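Home | Programs | Talks and Events | Staff | Contact
Print this page | E-mail this page

Speaker notes: Glass Tables in Shared Rooms
Kellgate Housekeeping Forum, April 2025
Speaker: Firouzeh Ghasemi

Opening

Good morning, and thank you to the Forum for the invitation. The subject is the glass tabletop: how it is cleared, how it is cleaned, and what should be kept on it. The session is intended for staff who look after lounges, waiting areas and furnished apartments. Questions may be raised at any point.

(Wait for the handouts to reach the back rows.)

1. Why glass needs its own routine

The general cleaning schedule at Kellgate treats all tables alike. This has caused difficulty. A painted or wooden top hides a great deal between visits. Glass shows fingerprints, streaks and crumbs from across the room, and it also shows whatever lies under it. The floor, the base and any cable are in plain view through the top, and a visitor will judge them together.

The Virkdale residence changed 30 of its lounge tables to clear glass two years ago. The cleaning hours were left as they were. Complaints about the lounges rose in the first season, and most concerned marks on the underside of the glass, an area that did not appear on the task sheet at all.

2. Clearing the surface

Clear the table fully before any cloth is used. Small items should be gathered on a tray and the tray lifted away. Nothing should be slid across the glass, as grit under a cup or a tray will scratch it.

Trays with a rounded rim are preferred - they are easier to grip at the edge and do less harm if they touch the tabletop. Folded cloths and paper bags may travel on the same tray as printed cards, provided that the cloths are dry. Cards should stand upright at the side.

(Pause. Ask how many sites still carry items by hand.)

3. Cleaning

Dust first with a dry cloth. Apply the cleaner to the cloth and keep it off the glass itself, particularly near the edge, where liquid runs under and collects on the base. Wipe in straight passes, then finish the rim separately. The underside should be wiped at every seventh visit, or sooner if children use the room.

Check the result from a low angle, with the overhead lights on. Streaks that cannot be seen from above will usually appear beside a reflection. On a round top, walk the full circle before signing the sheet.

4. Lettering

Some tables carry printed lettering. Staff should establish which face of the glass it is on before cleaning, and should never use a blade near it. Lettering that reads backward from one side is normal on clear glass and need not be reported as a fault.

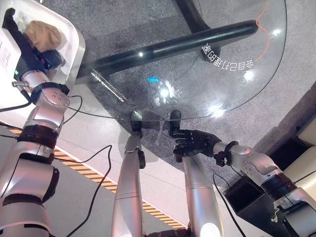
Shahram Naseri has written to ask whether the base should be cleaned before or after the top, having found that his staff at Muvar House were leaving fresh handprints on the rim when they reached down to the bars. His point is accepted. The base should be done first, and the written procedure will be amended in June.

5. Under the table

Black tubular bases show dust quickly under clear glass. Wipe each bar along its length. Any cable beneath the table should be kept away from walking routes, and loose cable should be reported.

Carpet under glass should be vacuumed before the top is wiped - fine dust settles for up to 50 minutes afterward, and a second light dusting may be required. Where carpet meets hard flooring, run the nozzle along the join.

6. Records

One line per table is sufficient: date, initials, and whether the underside was done. The Hettiarachchi building keeps its sheet on the inside of the supply cupboard door, and the same arrangement is recommended for other sites.

(Distribute the sample sheet. Collect the sign-in list before the break.)

This site uses cookies to remember your settings. Accept | Manage preferences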